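Starnska Vanity Basin, Model 812
Owner's Guide
Section 8: Everyday Cleaning and Looking After the Surface

By the time you reach this section your basin should be firmly in place, the sealant should have had its full cure, and with any luck the boxes have gone out with the recycling. What is left is the pleasant part, living with the thing. The white ceramic of the 812 is forgiving and will put up with a good deal of toothpaste, shaving foam and hair dye, but it does like a little regular attention, and a few minutes now and then will save you a long afternoon of scrubbing later on.

8.1 What you will need

Two soft cloths, cotton or microfiber (we like to keep them in different colors, one for washing and one for drying, so they don't get mixed up)
A mild liquid dish soap
A soft toothbrush you no longer use on your teeth
White vinegar, for hard water areas only
A small bowl or cup

Please leave the steel wool, scouring powder and the rough green side of the kitchen sponge under the kitchen sink. They will leave fine gray scratches in the glaze, and once those are in we have no way of getting them out again.

8.2 Daily wipe

1. Run warm water around the basin for a few seconds to loosen soap and loose hairs.
2. Dampen a cloth, wring it out, and wipe the rim first, then the inner walls, then the floor of the basin.
3. Rinse the cloth and go once around the base of the faucet, where water likes to sit.
4. Dry the faucet with the second cloth.

If you only have time for one of these steps on a busy morning, make it the last one. Chrome shows every drop, and a dry faucet makes the whole bathroom look cared for even when the rest of it isn't!

8.3 Weekly wash

1. Take everything off the rim: soap dishes, cups, razors, the lot. Metal cans in particular leave rust rings if they stand in a puddle.
2. Close the drain and run in a little warm water. You want enough to cover the floor of the basin and no more.
3. Add a small squirt of dish soap and swish it around with your hand.
4. Lay the cloth in the water and let it soak through. Then press it flat against the ceramic and work in slow, overlapping circles, starting at the back and coming toward you. Let the cloth do the work. Pressing harder does not clean better, and it tires the wrist.
5. Pay some extra attention to the ring around the drain plug. Fold the cloth over your fingertip, or use the toothbrush, and go around it a couple of times.
6. Open the drain and let the water out. Rinse the walls with clean water from the cup until there are no more suds.
7. Wipe dry.
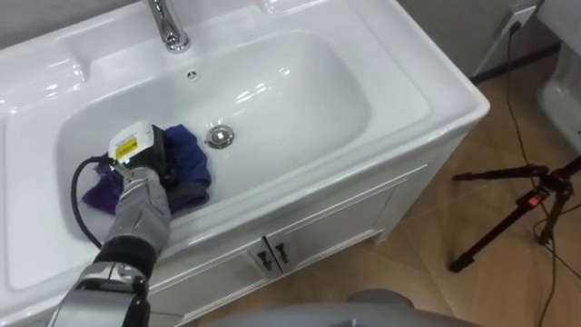 Fig. 8-1. Washing the floor of the basin with a cloth. The overflow opening is in the back wall, below the faucet.

Note: Don't leave a colored cloth lying in the basin overnight. The glaze itself won't take up the dye, but older sealant sometimes will, and a purple line along the edge is a nuisance to get rid of. Wring the cloth out and hang it up.

8.4 The overflow opening

It is easy to forget about the overflow, and it is usually where a stale smell comes from. Once a month, mix a cup of warm water with a drop of dish soap and pour it slowly into the opening. Follow it with a cup of clean water. The toothbrush will reach just inside the edge, and that is as far as you need to go.

Caution: Never push wire, skewers or a bent coat hanger into the overflow. The channel behind it is glazed more thinly than the basin and can be chipped.

8.5 Hard water marks

A chalky film on the ceramic can be treated with equal parts vinegar and water. Soak a cloth, lay it over the mark, leave it for 3 minutes, then rinse very well. Keep the mixture off the faucet and the drain plug, as vinegar left standing on chrome will dull it in time. If a few drops do land there, rinse them away and dry the metal and no harm will be done.

Caution: Never mix vinegar with bleach or with any cleaner that contains bleach. The fumes are dangerous.

8.6 If the water drains slowly

1. Lift out the drain plug. On some fittings it needs a quarter turn to the left first.
2. Pull away any hair and rinse the plug under the faucet in another sink.
3. Wipe its seal with a damp cloth and look it over for nicks.
4. Put the plug back and test with half a basin of water.

If the basin is still slow, see Section 9 for cleaning the trap. Replacement seals can be ordered as part no. 148 from the Mägi spare parts counter, or through the shop where you bought your basin. Have your model number handy; it is printed on the card that came with this guide.

Our thanks to Dalia Vanags and Rimantas Luik in customer care, who passed along so many of your questions while we were rewriting this section. The tip about two colors of cloth came from a reader, Signe Kirkegaard, and we have used it at home ever since.

Section 8 last revised 02/02/2010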